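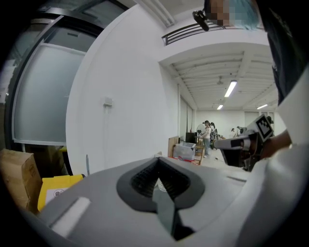 Notebook entry, 17/04/2024. The Stostholm arts fund has confirmed a grant of 4,000 for the Ido print workshop, to be paid in 3 parts. The first part is to be claimed by the end of the month, and the claim form must carry two signatures. Natsumi Chiba will sign for the workshop. The person in the white top is holding a grey and white hand-held gripper, and white tops are not to be worn at the inking bench during the open sessions. Aprons are kept at Habte hall.

The March minutes were approved with one correction: the hall hire is 90 per session, and the figure of 30 applies to storage only. Zulline has asked for wall space in the summer show. The request is to be answered in writing once the hanging plan is agreed.

Outstanding: insurance certificate, key list.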